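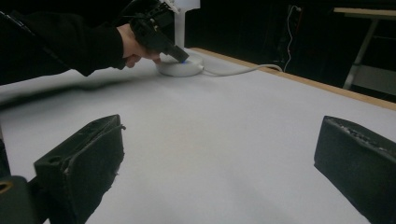

Adding a second smart button to a housing association flat

Posted in: Heating and Electrical, Udcombe and district

I rent a one-bedroom flat in Udcombe from Leltstead Homes. The tenancy agreement states that no alteration may be made to "fixed electrical services" without written consent. I should like to place a battery-operated button beside the bed to switch the hall light, which already has a smart bulb. Nothing would be wired in or screwed to the wall. Is consent required, and is there a charge for it? The tenants' handbook mentions a fee of £15 but does not say what it covers.
Posted by Udcombe Tenant, December 19, 2020

Govbridge Housing Desk
Consent is not normally required for portable equipment. A bulb and a battery-operated button are your own belongings, in the same way as a table lamp. The clause you quote concerns wiring, sockets, wall switches and the consumer unit. Should you later wish to replace the wall switch itself, you must apply in writing before any work begins, and the work must be done by a registered electrician. The £15 in the handbook is an administration fee for such applications. Please keep the original bulb and refit it when the tenancy ends. We would also advise you to ask the area office to confirm the position by letter or email. The office reopens in January.

thornfield92
Agree with the above. Mine sits on the bedside table and the landlord has never raised it. Check the range before you buy as some of them do not work through a thick wall.

Second Floor Resident
I paid £165 for an electrician to move a switch and was then told to put it back. Obtain everything in writing.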